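Learning Center > Young Readers > Materials and Sorting > What Is a Sorting Bin?

Print this page | E-mail this page

What Is a Sorting Bin?

Prepared by the Garkley Museum of Everyday Work for readers in grades 2 through 4

Look around your classroom. There may be a tray for pencils, a tub for blocks, and a basket for library books. Each of these is a kind of bin. A bin is an open container that keeps a group of things in one place. Bins are among the oldest tools for keeping order, and they are still used every day in homes, schools, farms, shops, and factories.

This page explains how bins are made, why some of them have more than one part, and how people decide what belongs in each part.

The Parts of a Bin

Every bin has a floor and walls. The floor is the flat part at the bottom, and it holds up the weight of whatever is inside. The walls stand up around the floor and keep things from sliding or rolling away. Most bins have no lid, so a person can see inside and reach in easily.

Some bins also have a divider. A divider is an upright wall inside the bin. It separates the space into smaller spaces called compartments. The compartments do not have to be the same size. A large compartment can hold many things, or a few things with plenty of room between them. A small compartment is useful when there is less to store.

What Are Bins Made Of?

People choose a material to suit the job.

Cardboard is light and costs very little. It becomes weak when it gets wet.

Woven baskets are light and let air pass through. Farmers have long used them for fruit and vegetables.

Plastic is light and easy to wash. It comes in many colors.

Wood is strong and can be repaired with simple tools. It can also give you a splinter.

Metal is very strong. A metal bin can hold hard or heavy pieces for years. It may get scratches and dents, but it does not tear.

Our museum has 58 bins in its collection. The oldest is a wooden seed bin from the Monti farm, which has 4 compartments. The largest came from the Torkeck button works. Workers there kept buttons in 180 small drawers and used the big bin for the ones that had not yet been sorted.

What Does It Mean to Sort?

To sort is to put things into groups. The things in each group are alike in some way. The way in which they are alike is called the sorting rule.

Color is often the first rule that children learn. If you have red blocks and green blocks, you can make a red group and a green group. Shape is another rule. You might put long bars together and short blocks together. You can also sort by size, by weight, or by what a thing is used for.

The same pieces can be sorted in different ways. Suppose you have a long red bar, a short red block, and a long green bar. If your rule is color, the two red pieces go together. If your rule is length, the two long pieces go together. Both answers are correct. It is important for everyone who shares the bin to use the same rule.

Words to Know Before You Look

A cluster is a group of things close together.
Horizontal means lying flat from side to side, like the line where the land meets the sky.
A compartment is one section of a divided container.
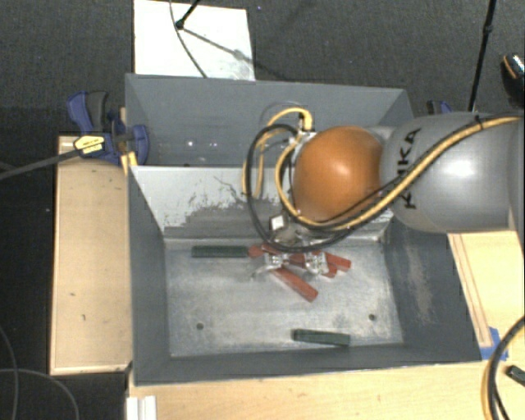
Red pieces and green blocks in the front compartment of a divided metal bin.

Find the green blocks first. One lies beside the red cluster, close to the divider. The other is near the front wall. Now find the longer red bar, which slants down toward the right. Which sorting rule would you use for these pieces?

Try It Yourself

You will need a shoebox, a strip of stiff cardboard, and a handful of building blocks in two colors. Please ask an adult to cut the cardboard.

1. Have the strip cut so that it fits tightly across the inside of the box.
2. Stand the strip upright in the box and tape it at both ends. You have made a divider.
3. Put all of the blocks in the larger compartment.
4. Choose a sorting rule and write it on a piece of paper.
5. Move the blocks that fit your rule into the smaller compartment.
6. Put the blocks back, choose a new rule, and sort them again.

Ask a friend to look at your finished bin and guess the rule you used.

Visiting the Museum

The Plisow Sorting Room is open to families every Saturday. Children may handle the blocks, buttons, and seeds on the low tables. Objects in the glass cases may not be touched. School groups should write to Nazareno Parisi in the Education Office before their visit. Teachers may also request the printed activity sheet for this page, which is Sheet 103.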